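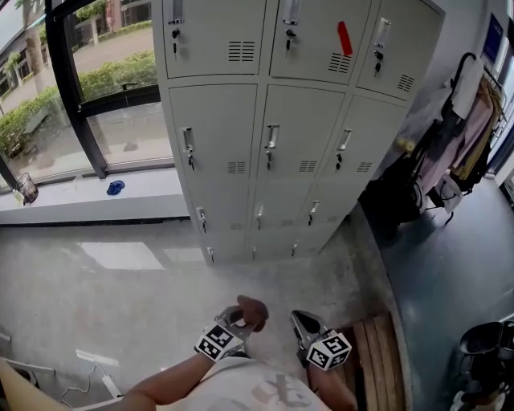

Words: Roxana Matei
February 21, 2022

I caught Siu-fong Yen between swims at the Gremwood baths, hair still dripping, and she wouldn't sit down. "If I sit I'll stiffen up," she said, so we did the whole thing standing by the lockers.

She's 73 and learned to swim two years ago. I'd assumed some childhood fright had kept her away, but no - "I was busy! I had a shop."

Her first length took most of January. "I held the rail and swore." Now she does 19 before breakfast and wants to try the sea at Utulport (I've been in, it's freezing). Would I come? I said I'd think about it. "Bring a flask," she said.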